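Protokoll der Besprechung Materialraum und Arbeitstische
November 2025, Standort Lokgate

Anwesend: Usha Nambiar (Leitung), Harish Chettiar, Thenmozhi Kurup, Pavithra Gowda (Protokoll)
Entschuldigt: Chandrasekhar Namboodiri

TOP 1 Protokoll der letzten Sitzung
Das Protokoll vom September wird ohne Änderungen angenommen.

TOP 2 Bestand Kunststoffdosen
Th. Kurup hat die Regale durchgesehen. Vorhanden sind 140 Dosen mit Deckel, dazu 20 Deckel ohne passendes Unterteil. Diese kommen in eine eigene Kiste und werden bis zur nächsten Sitzung aufgehoben. Das Angebot von Brøndum über bis zu 600 weitere Dosen wird vorerst nicht angenommen, der Platz im Regal reicht nicht aus.

TOP 3 Ordnung auf den Tischen
Die weiße Platte bleibt auf dem Holztisch liegen. H. Chettiar bittet darum, Dosen und Deckel nach der Arbeit wieder zusammenzulegen. In der letzten Zeit standen Unterteile im Regal, während die Deckel an anderer Stelle lagen. U. Nambiar schlägt vor, die Fächer zu beschriften. Zustimmung.
Klebeband wird auf der Platte nicht mehr verwendet. Reste entfernt P. Gowda.

Tisch mit weißer Platte:

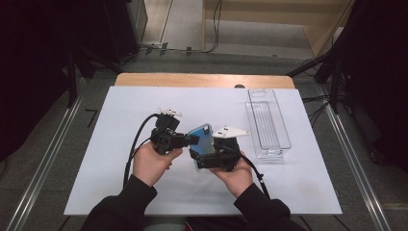
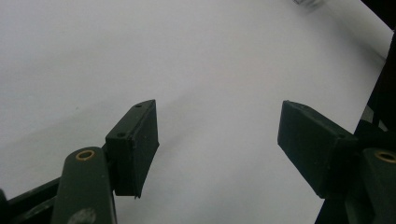

TOP 4 Reinigung
Die weißen Flächen werden künftig am Ende jeder Schicht feucht abgewischt. Der Reiniger von Endar hinterlässt nach Ansicht von Th. Kurup Schlieren. H. Chettiar fragt bei Tirkov nach einem anderen Mittel, Kostenrahmen 79 Euro.
Der Teppichboden wird wie bisher gesaugt.

TOP 5 Verschiedenes
Der zweite Schlüssel zum Materialraum liegt noch bei Ch. Namboodiri. U. Nambiar spricht ihn an.
Der nächste Termin wird per E-Mail abgestimmt.

Für das Protokoll: P. Gowda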